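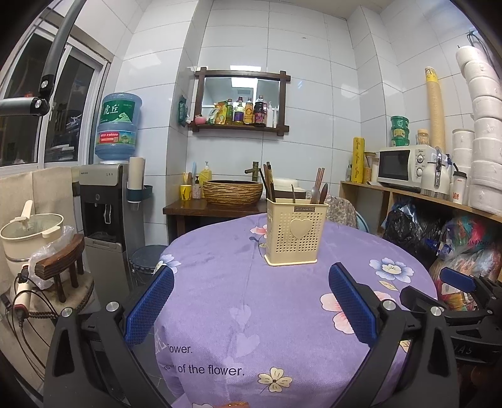 Moving the chopsticks out of the drawer was my idea and I'm starting to regret it. We have a small eating area with a round table and a washbasin on the counter behind it, and there's one drawer for everything. So the chopsticks and a couple of spoons now live on the table in a cream plastic holder, the kind with rows of little heart-shaped holes. My other half says it looks like a cafeteria. I say it saves opening the drawer 50 times a day. Do you keep yours on the table or put them away after meals?
Clumberg
30 Mar 2018

Listeo wrote:
Away, always. Anything left out collects dust and grease, and you eat with it. Mine go in a drawer tray, tips all facing the same way.

Stirar wrote:
Ours have been on the table for years. Holes in the sides are good because the air gets through. The solid ceramic one I had before kept a puddle in the bottom and the ends of the chopsticks went black.
Posts: 729

Listeo wrote:
They went black because they were put in wet. Dry them first and it doesn't matter what the holder is made of.

Stirar wrote:
Who dries chopsticks one by one? I shake them off and stand them up.

Angelovski wrote:
I'd be more concerned about the cloth. Is it fabric or the wipe-clean kind? A holder with open holes will drip on it. I put a saucer under mine.
Posts: 2455

Clumberg wrote:
Not sure. Purple, with big flowers and hearts on it, so a drip doesn't show much anyway. I'll try a saucer.

Listeo wrote:
A drip that doesn't show is still a drip. Lift the holder every 3 days and wipe under it, or you'll get a ring.

Angelovski wrote:
Agree with Listeo on the ring, not on the drawer. My drawer was dirtier than my table when I finally emptied it in May. Crumbs in every corner.

Stirar wrote:
Same. Clumberg, do you keep the serving spoons in there too? Mine tips over if the heavy ones are all on one side.

Clumberg wrote:
One gray spoon and a dark brown rounded utensil, both on the right, with most of the chopsticks on the left. Hasn't tipped yet. I'll move the gray one to the middle and see if I get fewer complaints.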